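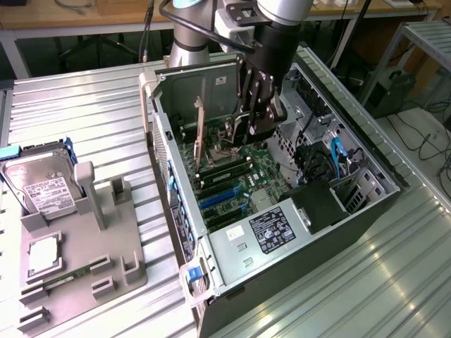

Tower on its side, panel off. Blue tabs on the left are the slot retention.

Forums > Hardware > Desktops > Old towers: strip or keep?
New posts | Search | Members | Rules
Posted in July by slotcover_24

Stripping an older office tower for parts. Green board, one bright blue PCIe slot, black plastic shroud beside the power supply. Two questions. Is the board worth keeping as a unit, and in what order should the fan and CPU come out? The shelf label says unit 678, and the service sheet is missing.

porneck_bench
Shroud first, fan second, CPU last. Unplug the fan lead at the board before you lift anything. Put the socket cover on as soon as the CPU is out. Bent pins make the board scrap.

oline
Disagree on the order. I leave the shroud until the end on these. It doesn't block the fan, and every clip you flex on old plastic is a clip you can break.

porneck_bench
It blocks the lead on mine. Route it however you like, but don't pull on the wire.

slotcover_24
Fan goes up and out without much trouble if the case is flat on its side. With the tower standing, the weight hangs off whichever screw you loosen last.
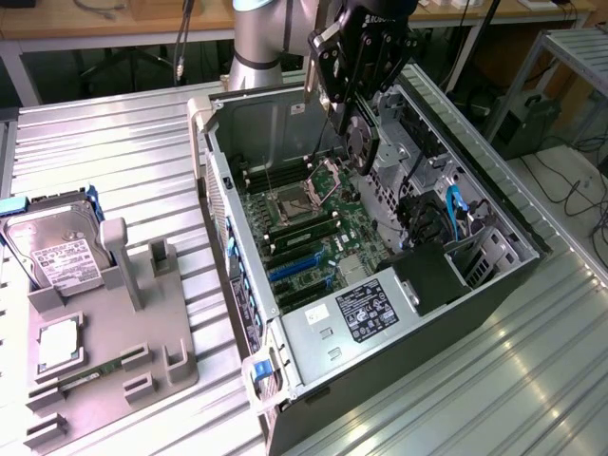

I'm keeping the lever up while I check the pins with a loupe, then the cover goes on. Memory stays in its slots for now. SATA cable can stay too, it's light blue and easy to trace.

Aicha El Fassi
I would pull the memory before any pin inspection. One less thing to knock. Bag it and write the slot number on the bag. We did 900 of these at El Idrissi and the mixed-up modules cost more time than the sockets did.

oline
Agree with Aicha on the bags. As for keeping the board: only with the PSU and case. Check that the power connector is standard before you split them.

volura
Sell it as a bare board. I have shipped plenty that way.

oline
And how many came back?

volura
Two. Both had bent pins, so see the post about the cover.

slotcover_24
Connector is a standard 24 pin. Splitting it. Bagging the memory tonight.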